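Keeping a Sheet on the Bed: Final Report
Blair Niven
Household Design Studio, second term project

Background

The assignment was to pick a chore that takes place in a bedroom and study it closely enough to suggest one change. I picked putting a sheet on a bed. The room I used is in the Tallwood building, where the furnished rooms all have the same wide bed and upholstered headboard. The sheets come from the building's supply closet and are flat sheets in a light neutral color. They are cut for an older mattress, and the newer mattresses are thicker, so there is less fabric left to tuck.

My question was simple. If the sheet is a little short for the mattress, what holds it in place best, and what does that cost in time and looks?
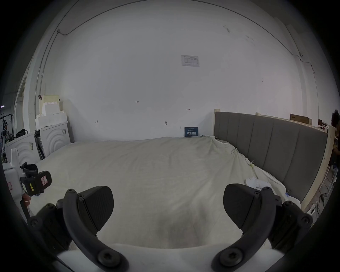 Tendmont, November

The work was done over one month, mostly in the late afternoon when the room was free. I compared four ways of holding the sheet: a plain tuck, a tuck with folded corners, elastic straps under the mattress, and binder clips on the edge. The clips were not in my original plan. Residents told me they used them, so I added them. Two clips along one side, one near the middle and one closer to the corner, was the arrangement I heard about most.

Each trial started with the sheet in a pile at the foot of the bed. One person made the bed and I kept the time. The clock stopped when the person said they were done, even if I could see a loose corner. I did this because people at home decide for themselves when a bed is made.

Results

The plain tuck was the fastest at 54 seconds on average. It was also the first to come loose. Folded corners took longer, and most of the extra time went into walking around the bed to redo a corner after the opposite one pulled out. This is a problem with any short sheet. Whatever you gain on one side you take from the other.

The straps held best but were disliked. Putting them on means lifting the mattress, and in this room the headboard makes it hard to get a good grip at that end. The average for the straps was 199 seconds. Nobody who tried them said they would do it every week.

The clips came in between. They go on quickly and do not need the mattress lifted. They hold well at the point where they are attached, but the fabric between them can still bunch and hang over the edge. A few people did not like the look of them. One person said they would be fine under a comforter.

Wrinkles

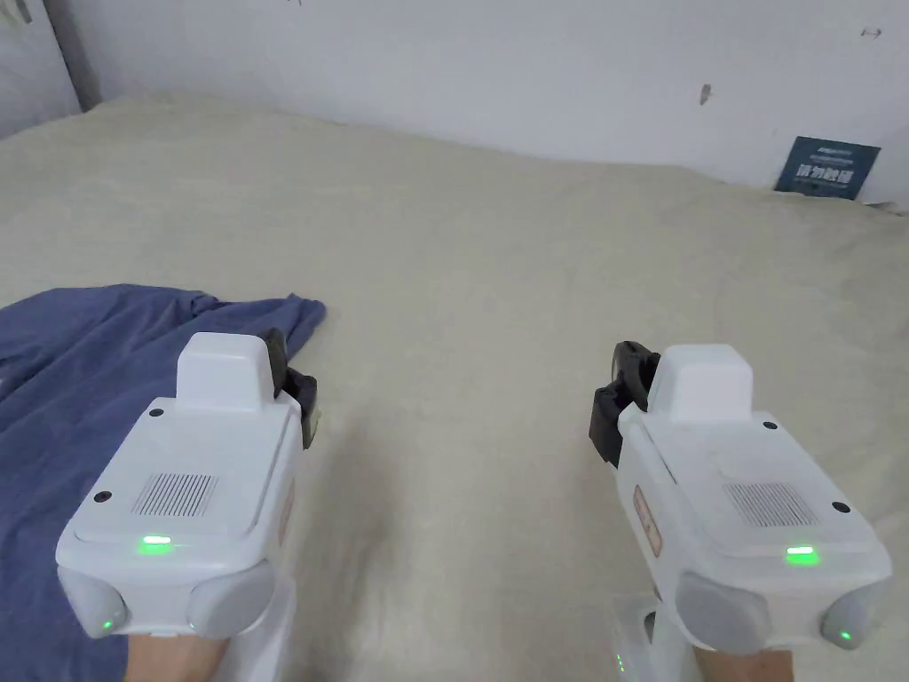
Smoothness turned out to be harder to judge than holding. I had planned to score each bed from 1 to 5, but Plostow, the student group that reviewed my first draft, pointed out that my scores changed with the light. On a pale sheet against a white wall, light wrinkles like the ones here are easy to miss from standing height, and I had given beds like this different scores at different times of day. I dropped the number scale and used three words in its place: smooth, slightly wrinkled, and rumpled. The reviewers and I agreed much more often after that.

With the new wording, folded corners got the most "smooth" ratings. The plain tuck and the clips were close to each other. Pulling the sheet tight before clipping helped, but only if the far side was already tucked.

Limits of the study

All of the trials used one type of bed. A bed with no headboard, or one standing away from the wall, could give a different result. I also did not test a sheet of the correct size, so I can't say how much of the trouble would go away if the building bought new ones. My instructor in the Aitken workshop asked about this at the midpoint review and I agree it should have been included.

Proposed change

I suggest sewing a short fabric tab onto each long side of the existing sheets, placed where residents now put the middle clip. The tab would reach under the mattress and make up for the missing length. It needs more than one size of tab tested before anyone sews a full set. The pattern for the first version is in the appendix, along with the timing sheets.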